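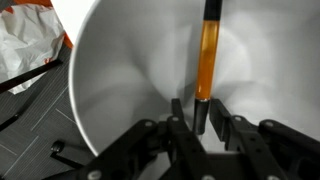

Robots on the Packing Floor: Your Questions

Last updated May 26, 2026

Jisine started bringing robot arms into the Prondby building in February, and the questions have been coming in ever since, on the feedback cards, at the shift huddles and in the lunch line. Keep them coming! The ones we hear most are collected on this page, and new ones get added as we learn more ourselves.

What are the robots doing right now?

Sorting and loading small items, mostly. An arm reaches into a bowl or tray, closes its fingers on one slim thing at a time – pens, tubes, brushes, small hand tools – and moves it to a tray or a box insert. If you have ever worked the mixed-goods bench for a full shift, you know the motion by heart, and your wrists probably do too. That is the job we most wanted help with.

Why start with such small stuff?

Small, light items are hard to pick well and easy to drop safely. A rod standing up in a smooth bowl can tip or roll, so the arm has to line up its fingers on both sides before it squeezes. It's a great skill to build on, and nobody gets hurt if it goes wrong. Heavy cartons stay with the lift tables for now.

Is my job going away?

No positions in Prondby are being cut as part of this project. That is written into the agreement with the staff council, and the full text is in the binder by the time clock. What does change is the mix of work. There will be less hand sorting and more checking, setting up, and fixing what the arm couldn't handle. If your current task is moved to a robot station, you get a talk with your lead before the switch, and you keep your pay grade and your shift.

We can't promise what the company will look like ten years from now, and we would rather say so than make something up.

What is a station operator?

It's the new role, and people are having a lot of fun with it. An operator looks after one or two arms, fills the bowls and trays, swaps the finger plates when the product changes, and steps in when an item is stuck or lying at a bad angle. Operators also teach. When a new product comes in, somebody who has packed it by hand shows the arm how to approach it, and those hands-on sessions have done more for the results than any setting we changed in the software.

Do I need to know how to code?

Not at all. The screen works a lot like the label printers. Training takes 16 hours, spread over two weeks, all on paid time. Some of our best operators had never touched a robot before they signed up.

Who are Zikon and Daneshvar?

Zikon is the firm that installs and services the arms. Their technicians are on the floor most mornings, so say hello. Daneshvar is our name for the whole project, and you'll see it on the sign-up sheets and the green folders.

How fast are they?

Slower than you, on most items. A good packer beats the arm easily on anything odd-shaped. The arm's strength is that it keeps the same pace through the dull part of the afternoon. One station handles about 2000 items on a normal day shift, and that number has been creeping up as the teaching sessions add up.

Can I work next to one?

Yes, as long as you stay outside the yellow line while the light is green. To reach in:

Press the pause button and wait for the amber light.
Check that the arm has come to a full stop.
Clear the item or refill the bowl.
Step back over the line and press resume.

Please don't pull anything out from between the fingers, even when the arm is paused. Use the release button on the side of the screen. The grip is gentle, but the joints behind the fingers have pinch points.

Does the camera record me?

The small camera at the wrist looks at the fingers and whatever they are reaching for. It can catch a bit of floor, a bag, or a sleeve going by. Clips are used for teaching the arms and for service calls. They are not used to measure anyone's breaks, speed or attendance, and your lead has no access to them. You can ask to see any clip you think you are in.

What happens when it drops something?

The arm tries again twice, then calls the operator. Drops are logged by item, never by person. If you notice the same item giving trouble over and over, write it on the board at the station. The fix for the short brushes came straight off that board – a packer suggested turning the tray a quarter turn, and it worked the same day.

Will there be more of them?

Two more stations are planned on the mezzanine side. After that we stop and look at how it's going, with the staff council in the room.

How do I try it out?

Sign-up sheets hang outside the training room. You can book a half-hour taster during your shift, with no commitment to the full course. Night shift has its own sheet, so please use that one. Bring your badge and closed shoes, and roll up loose sleeves.

I have a question that isn't on this page.

Drop a card in the box by the lunch room or call extension 282. Cards can be unsigned. Answers go up here and on the paper copy by the lockers.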